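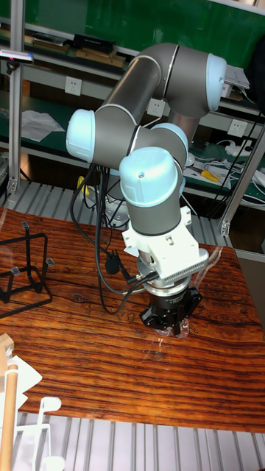

Arm over the table, gripper down low. Wire rack on the left.

Parallel gripper vs. clear plastic cups: stock fingers, soft pads, or give up and buy suction?

Posted by slatbottom, January 7, 2024

Long post, sorry. We have a six-axis cobot over a wood table and I've been trying out grippers on the dullest job I could find, picking up clear plastic cups and putting them on a wire rack. I picked it because I thought it would be easy. I have since apologized to every cup in the building.

Three candidates:

1. The black two-finger parallel that came with the arm, stock fingers.
2. Same gripper with the soft silicone pads Nedumar sells as an add-on.
3. A single-cup vacuum tool from Jammont, on loan, which has to go back.

I ran 200 picks with each, so 600 total, all from the same starting grid, cup upright, same approach height. Stock fingers dropped or crushed 31. Soft pads, 12. Vacuum missed 58, nearly all on the side wall, where the curve beats the seal. On the cup bottom it was great, but then you're holding the cup upside down and somebody has to have a conversation about that.

So the pads win, except they peel. By the end of the 200 one corner had lifted enough to snag the rim on release, and then the cup goes to the rack along with the arm's best wishes and lands on the floor.

Questions: has anybody got pads that stay on? And is it worth paying for force control on a part that weighs nothing?

—

tinribs wrote:

Your crush count is a speed problem wearing a force problem's hat. What closing speed are you running? Most of these electric parallels overshoot the force setting if you close fast, and the number on the screen is what it settles to after the cup has already become a different shape.

Drop it to the minimum and run the stock fingers again before you spend a dime.

—

slatbottom wrote:

Closing speed was 100 percent. I would like it noted that this was the default.

—

tinribs wrote:

Noted. And framed.

—

quietflange wrote:

I'd push back on the whole comparison. Vacuum on a side wall with one cup is a test nobody selling vacuum would sign up for. Two small bellows cups side by side, lined up with the axis of the part, and your 58 goes way down. You tested one suction cup, and now the thread title says suction.

Also, what are you using for vision? If it's a depth camera on clear plastic, half your misses could be the camera pointing you at a cup that lives several millimeters inside the table.

—

slatbottom wrote:

Fair on the vacuum. It's the tool Jammont was willing to lend, and I didn't feel I was in a position to order off the menu.

No vision for the 600, fixed grid, taught positions. I did try a depth camera beforehand. It saw the table beautifully, straight through the cup, every time. Our table is also about as shiny as a bowling alley, which didn't help. For tilted pickups I've been teaching the wrist angle by hand. One of those with the parallel gripper: 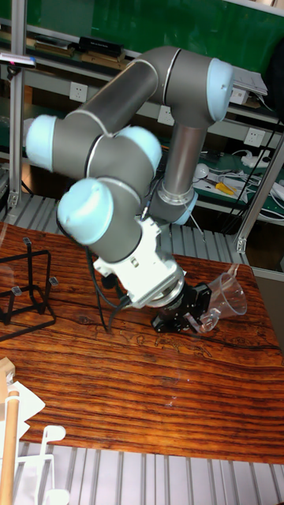 Sideways hold, open rim to the right. Wrist cables hanging down by the tool.

With the cup gripped like that I can get the rim over the rack prongs in one move if I come in from the right. From upright it takes two moves and a prayer. The catch is that the fingers are biting the wall, so any extra force goes straight into the soft part.

—

oldpendant wrote:

Forget the fingers, look at those cables. That loop is going to catch a corner of your rack one day and you'll be back here asking which gripper survives being pulled off by its own plug. Two hook-and-loop straps on the forearm, leave slack at the wrist, then turn the last joint through its full range by hand before you let it run.

—

tinribs wrote:

Every thread. Someone posts a gripper and oldpendant posts about cables.

—

oldpendant wrote:

And one day I'll be wrong and you can all have a party.

—

mugwump_axis wrote:

On pads that stay on: quit gluing to bare metal fingers. We print a thin sleeve that slides over each finger, glue the silicone to the sleeve, and pin the sleeve. When the pad goes you swap the sleeve, takes a minute. Scuff the print first with coarse paper. Ours have been on since October with one replacement, though we're picking bottle caps and those have better manners.

I disagree with tinribs that speed alone fixes it. I ran slow closing on thin cups with hard fingers and still got a crease at the contact line. It doesn't count as a crush until somebody looks at the cup.

—

tinribs wrote:

How wide were your fingers? A narrow finger on a thin wall will crease at any speed. I said try it before spending money, and a wider printed finger is hardly spending money.

—

mugwump_axis wrote:

Narrow, 7 mm. OK, that might be on me.

—

quietflange wrote:

Re force control: Evham has a add-on wrist sensor that people like for insertion work. For cups I'd skip it. By the time a wrist sensor feels anything from a plastic cup, the cup has retired.

—

yeohfan wrote:

Nobody has mentioned the Yeoh three-finger. Centers round parts on its own, spreads the load, doesn't care which way the cup is turned. Costs more than my car but so do most things.

—

quietflange wrote:

Centers round parts standing up. He wants them sideways between prongs. Three fingers around the cup and a wire rack in the way, have fun.

—

yeohfan wrote:

You pick upright and tilt after. But yes, the rack clearance would be ugly.

—

slatbottom wrote:

Update. Reran the stock fingers at minimum closing speed, same 200, same grid. 14 bad, down from 31. So tinribs gets most of the credit and I get to redo the pads at that speed too, or the table means nothing. Some of the 14 have the crease mugwump_axis is talking about. I'd been scoring those as good.

Printing wide fingers with sleeves next. Straps are ordered, oldpendant.

—

oldpendant wrote:

Full range on the last joint. By hand.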